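Emuseo opens its doors in Nodville this October

NODVILLE – Hello from all of us at Emuseo! I'm Þórey Steinarsdóttir, and after a very long winter of paint fumes and borrowed ladders I get to tell you that our little museum of everyday sound opens to the public in October. Entry is free for the whole first month.

If you haven't heard of us, we collect the noises people used to live with: rotary phones, school bells, tram doors, the kettle your nan wouldn't throw out. The collection has 938 recordings at the moment, and you can listen to every single one from a comfy chair. My favourite is a screen door in the rain (it goes for almost 2 minutes and I've played it far too often).

The building is the old Ketilsson drapery on the harbour side of the main street. We kept the shop counter and the brass rail, and we painted the front room a colour the tin called "pewter", though my neighbour says it's plain grey. Our friends at Skukuvance looked after the wiring and the speakers, and they were very patient with me when I changed my mind about the listening booths.
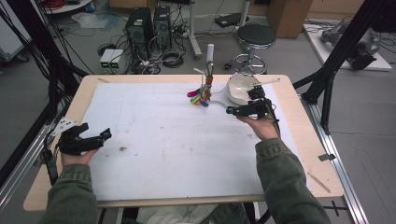
A large sheet of white paper on the worktable, with colourful plastic pieces toward the back.

Þröstur Nørgaard joins us as head of programs. He'll be running the Saturday-style family mornings we've all been asking for, only on more days than that, plus an evening group for anyone who wants to learn to record at home. Bring your phone, or bring a tape deck if you've still got one!

"I grew up above a bakery, and I could tell the time by the trays," says Þröstur. "I'd love people to come in and tell us what their own street sounded like."

We'd love that too, so please dig through your cupboards. Old cassettes, answering machine tapes and reels are all welcome, and we'll copy them and give them back to you. The first 100 people to bring something in will get a year's membership.

Doors open at 10 am and the kettle goes on shortly before. There's a ramp at the side entrance and bike parking out front.

Media: ask for Þórey at the front desk, Emuseo, 983 Main Street, Nodville. Interviews are easiest before lunch.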